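Why I Stopped Filling In the Prediction Sheet

Every July the supporters' club of Prunmont passes around a sheet of paper before the cycling race starts. You write the name of the winner and the name of the one who will disappoint everybody. I have filled in this sheet for many years, and I was wrong almost every time. This year I will leave it empty, and I want to explain why I think more people should do the same.

My problem is not a lack of knowledge. I know the road from Bickerstaff to Skoltano very well, all 114 kilometres of it, because I have ridden it myself - slowly, and with two stops for coffee. I know where the wind comes from the side and where the asphalt is bad after the winter. But when I take the pen in my hand, all this knowledge goes away and I write the name of the rider I love. He is from Bretar, like my mother. He has never finished better than 30th.

Some friends tell me that I should use statistics. I tried it. One winter I collected the results of 1000 riders from small races, in a table with many columns, and I looked at it for several evenings. The numbers said clearly that my rider from Bretar had no chance. What did I do? I added a column for "motivation" and gave him the highest mark. So the table was also in love, and it had only taken me longer to arrive at the same wrong name.
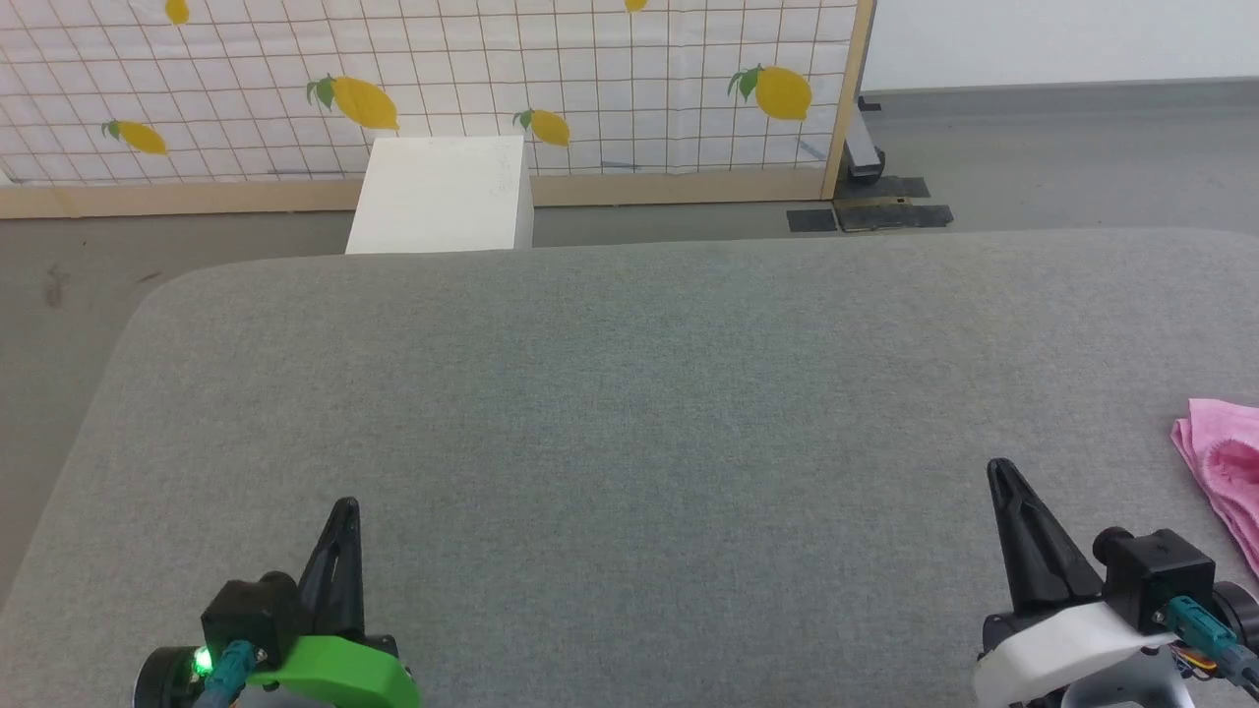
The newspapers have the same illness, but they hide it better. In the week before the race they publish their favourites with stars, from one to five, and the local riders always receive one star more than they deserve. I don't blame the writers. They must live in the same town as the families of these boys, and they buy bread in the same shops. I would only like them to say it openly: this star is for the legs, this star is for the neighbourhood.

There is also a question of pleasure. When I have written a name on the sheet, I watch only one man for the whole afternoon. Last summer he was dropped on the first climb, with 3 hours of racing still to come, and I was in a bad mood until the evening. Later I heard that it had been the most beautiful finish in years. I was standing next to the road and I had hardly looked at it.

A member of the club told me that without predictions there is nothing to talk about at the bar. I find this a little sad. We can talk about the weather on the climb, about a young rider who attacks too early, about the old bridge where everybody brakes. I will pay for my drink as usual and shout for Bretar as usual, but my sheet stays white.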